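8/31/26

Undine dye bath, second try — and it took! I wound the new skein off this morning and the blue goes all the way to the core, with none of the pale streaks we got from the Berkow yarn. So happy with this one.

What I changed: 100 g of the Kullance wool, soaked overnight in plain tap water with a drop of dish soap. Mordant at 12% alum (last time was 10, and I think we were stingy). Then into the pot with 50 g of dried woad-and-logwood mix, brought up slowly and held below a simmer. I stirred with the long spoon every few minutes and otherwise kept my hands off it, which is hard for me. 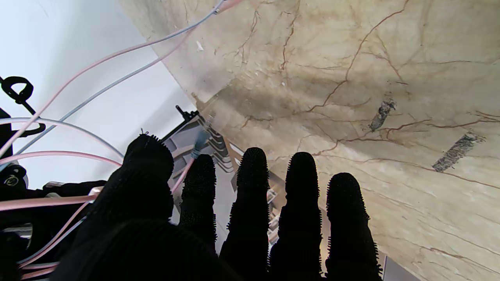
Rinse water ran clear on the fourth change. The first batch was still bleeding on the ninth, so either the alum or the slow heat is doing most of the work. I'd love to know which! Wilma Wouters bets on the heat. I'm on alum. We can split the next skein and run both.

Yardage after drying: 434. It was 488 before the bath, so there's real shrinkage, more than I wanted for a shawl. Try a cooler rinse, and let the pot come down by itself before lifting the wool out. I rushed that part.

The leftover bath still had plenty of color, so I dropped in a scrap of the Phuthong silk just to see. It came out a soft gray-lilac — gorgeous, and completely unplanned. Sample is pinned on the card next to the two wool ones.

To do: order more alum, label the jars properly, put a snip of each skein in the south window for the fade test.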